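Wireless mic dropouts in act two only - small theater, 5 body packs

Asked by Keisha Crenshaw, February 13, 2019
Viewed 571 times

I run sound for a musical at the Judusthorpe, a 243-seat house with a thrust stage. We have 5 body packs on the principals and a wired mic for the narrator. Receivers are in the booth at the back, stock antennas screwed straight onto the rear panels. Act one is clean. Partway into act two, two of the channels start dropping for a second or so at a time, always the two actors who play downstage left. Fresh batteries at intermission every night. I rescanned before the house opened and picked new frequencies, no change. The run is from the booth to the stage lip, 60 feet. What should I check next?

Answer by Gus Ridgeway (accepted)

Your scan was done in an empty house. Bodies absorb UHF, and a full audience between pack and receiver costs you signal that the scan will not show. That alone would affect act one too, so ask what changes at intermission. Usual suspects are a costume change that moves the pack, a metal set piece, or a video transmitter that gets powered up late.

Do it in this order:

Get the antennas off the rear panels. Put a pair of directional antennas on stands at the side of the house, above head height, aimed at the stage, at least a few feet apart. Use low-loss coax and keep it short.

Walk test with every pack switched on and every act two device running. Log the RF level on each receiver at each mark on the stage.

Check that the five frequencies are intermod-compatible as a set. Picking each one from a clear spot in the scan is not enough.

Look at the pack antennas. If one is folded over or pressed flat against skin, you lose a lot of range.

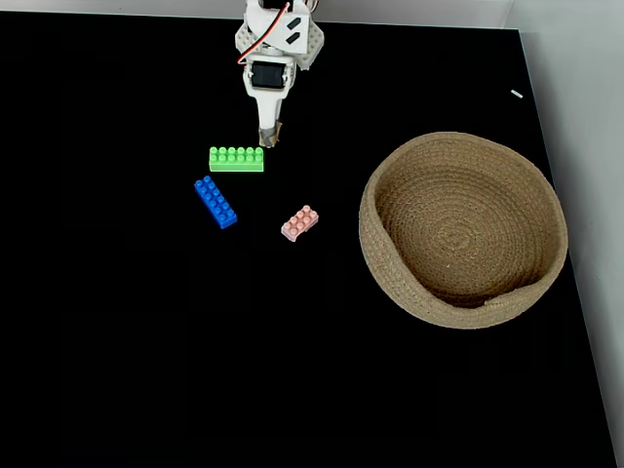
If the levels in the walk test hold up and you still get dropouts, swap the two bad packs with two good ones. If the fault follows the pack, it is the pack or the mic connector. A connector fault is audible as a crackle and the RF meter stays up. A true RF dropout shows on the meter.

Answer by Anika Begay

Second the costume point. We did Tastulano in November and had the same thing - the act two coat had foil in the lining. Moved the pack to the thigh and it cleared.

Answer by Barrett Tran

Try better batteries.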